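Subject: Re: Zatance two-finger kit, anyone had one on the bench?
From: Jade Marsden
To: Hutby makers list

Despina Bălan wrote:
> Has anyone on here tried the Zatance gripper kit yet? We have a small
> budget left for the kitchen jobs and I'd like to hear from a person
> before I read another brochure. Mostly I want to know about round
> things, and whether the software is a pain to set up. Also what it
> really costs once you've added the bits they leave out.

Hi Despina, hi all,

Yes! We've had one since February and I've been meaning to write it up, so thanks for the nudge.

Setup first. The kit comes as the gripper, a wrist plate, one cable and a little control box. I had it bolted on and opening and closing before lunch, and I'm slow with a hex key. The software took longer. The installer wants an older version of the driver than the one on their own download page, so get the one in the "archive" folder and save yourself an afternoon. After that it was lovely — you set the opening, the speed and the squeeze on three sliders, and it remembers them per task.

Cost: the kit was £382 and the spare pads were another £20, which I'd count as part of the price. You will want the spares. The ones fitted at the factory pick up dust like nobody's business and start to slide after a few days of handling fruit.

Now, round things. I was ready to be let down here, because our old Melach gripper used to squirt a plum across the room if you so much as looked at it. The Zatance has much more give in it. Apples and oranges are no bother at all. Lemons are fine if you take them across the middle. Pomegranates are harder (heavy, shiny, never quite the shape you planned for) and that's why I've spent most of my time on them. The job is fridge to basket, and the fridge end is the tricky bit. You've got a raised lip at the front of the shelf, so you can't just slide in flat. I bring the arm in a touch high and from the side, then drop the last little way. With the squeeze slider at a bit over halfway I've had no bruised skins so far, and I do check!

I'm planning a proper run of 200 picks next, same fruit, same shelf, with a log of every miss, and I'll post the sheet here when it's done. So far it's just me tinkering, so please treat all this as one person's view.

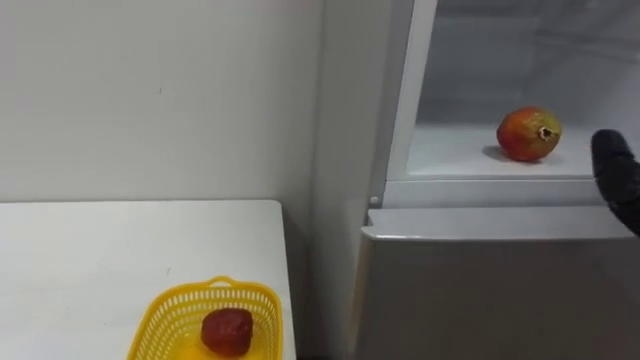 Despina Bălan: thanks, very helpful. Is the squeeze setting a real force limit, or does it only stop the motor at a set width? Farahani do a kit for £400 with a proper force reading, and for soft fruit I think I'd pay the difference.

Good question, and she sent it to me off-list so I'm answering for everyone. It's a current limit on the motor, so it's a fair stand-in for force but you don't get a number in newtons. If you need a reading you can log, look at the Farahani. If you just want to stop crushing things, the slider does the job.

Two small grumbles. The cable is too short for our arm and the plug is an odd one, so I've made an extension. And the fan in the control box whines. I've put ours under the bench.

Happy to bring it along to the next meet-up if anyone wants a go.

Jade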